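Flilcombe lace-up

A folk method of lacing boots, named after the village of Flilcombe. Also called the Dornar lace or, wrongly, the ladder. Used mostly by walkers and farm workers. Not the same as the army ladder, which crosses at every pair of holes.

Method
Lace goes in at the bottom pair, ends outwards. Straight bar over the toe. Each end then runs up one side, skips a hole, crosses once at the ankle. Finished with a double bow. Needs a longer lace than usual, 80 cm at the very least for low boots, more for anything above the ankle.

History
Origin unclear. Ramil Lumanlan, in his booklet on country footwear, puts it around 40 years before the first printed mention, going by letters kept at Sotness. Dinesh Negi disagrees and thinks it came in with hill shepherds from Tomar. Niether gives a drawing. The name Dornar seems to come from a bootmaker's shop, long closed. 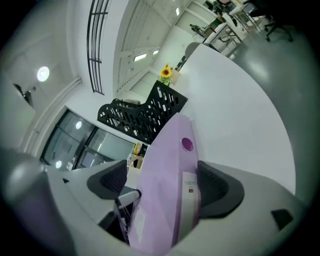
Variants
2 main ones. The short Flilcombe leaves out the ankle cross, quicker to undo, tends to slip. The Sotness form adds a knot half way up so the foot can be tight and the shin loose. Popular with people who have a high instep. Flat laces hold better than round in both.

See also: Bar lacing, Surgeon's knot, Boot hook

Page last checked May 2020. Section on knots still needs sorces.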